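Acta de la reunión de vecinos de la calle Lambrakis
8 de noviembre de 2025

Lugar: sala baja de la biblioteca de Kalitport
Preside: Roy Haworth
Toma el acta: la secretaria de la asociación

1. Apertura y acta anterior

La reunión comienza con un poco de retraso, por la llave de la puerta lateral. Se lee el acta de septiembre. Se pide una corrección: donde dice «se cortará el agua» debe decir «se podrá cortar el agua», porque la decisión todavía no estaba tomada. Con este cambio el acta queda aprobada sin votos en contra.

Pido disculpas por mi español escrito. Si alguien encuentra una frase que no corresponde a lo que dijo, le ruego que me avise antes de la próxima reunión.

2. Fuente de agua potable en la plaza Rirkisari

Roy Haworth informa de la respuesta del ayuntamiento. La fuente vieja no se va a reparar, pero se acepta poner una nueva en el mismo lugar, con la condición de que la asociación pague el grifo y la limpieza durante los primeros 2 años. El ayuntamiento pone la conexión y el desagüe.

Se discute bastante sobre el tipo de grifo. Una parte de los presentes prefiere el botón de presión, que se cierra solo. Otra parte recuerda que el botón de la fuente del mercado es muy duro y que los niños pequeños y las personas mayores no lo pueden mantener apretado. Se propone una palanca larga. La empresa Noloseck ofrece los dos modelos al mismo precio, según su carta, que se pasa por las mesas.

Votación: la palanca recibe la mayoría. El botón queda como segunda opción, si el ayuntamiento rechaza la palanca.

También se pregunta por la altura del caño. Con el caño actual es imposible llenar una botella alta sin inclinarla, y entonces se llena solamente hasta la mitad. Se acuerda pedir 30 centímetros libres entre el caño y la rejilla. Roy Haworth lo escribirá en la solicitud.

3. Vasos para la fiesta de la calle

El año pasado se compraron vasos desechables y el viento los llevó hasta el canal. Se acuerda que este año se usarán vasos de plástico duro, que se lavan y se guardan. Se necesitan unos 60. Se pagará un pequeño depósito por cada vaso, que se devuelve en la mesa de la entrada.

Sobre el lavado hubo dos opiniones – lavar en la misma plaza, con dos cubos, o llevar todo a la cocina de la biblioteca. La biblioteca permite usar la cocina hasta las 8 de la tarde. Se decide por la cocina. Para el transporte hacen falta cajas con tapa; quien tenga alguna en casa puede traerla marcada con su nombre.

No se decidió el color de los vasos. Alguien pidió que sean de un color fuerte, para encontrarlos en la hierba, y otra persona dijo que esto se puede dejar a quien los compra. Queda así.

4. Botellas propias

Se propone escribir en el cartel de la fiesta que cada familia traiga su botella para el agua. La propuesta se aprueba con una añadidura: las botellas de vidrio no se admiten cerca de los juegos. La persona que hace el cartel pide recibir el texto completo por escrito y no por teléfono, como la otra vez.

5. Ruegos y preguntas

Se pregunta por la farola que parpadea en la esquina de Lambrakis con el callejón. El aviso ya está enviado y no hay respuesta. Se enviará otra vez.

Se pide que las bicicletas no se aten a la barandilla de la rampa. Roy Haworth pondrá una nota en el portal. 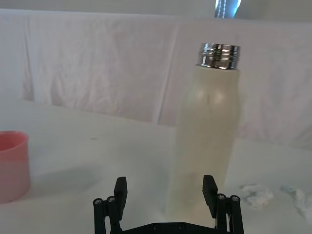

Botella alta de color crema, con el cuello metálico de rosca, sin el tapón. 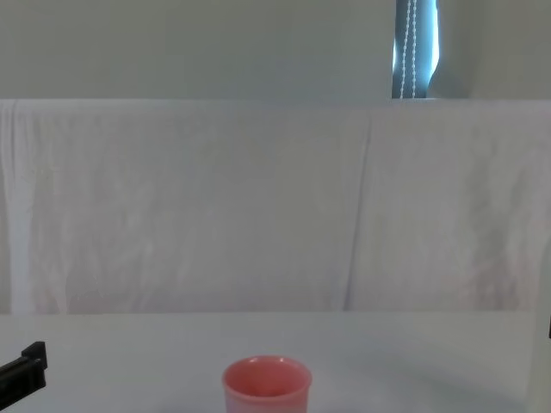
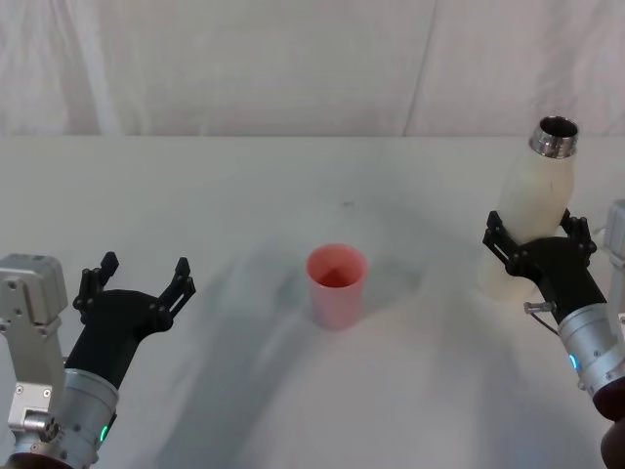 Después de enviar el borrador por correo, Haworth respondió que en el punto 2 falta decir quién limpia la rejilla en invierno, cuando caen las hojas del plátano, y que él entendió que también eso le toca a la asociación. Pide además que los 30 centímetros se midan desde la boca del caño y no desde la pared, y que el asunto del depósito se trate de nuevo cuando se sepa el precio de los vasos.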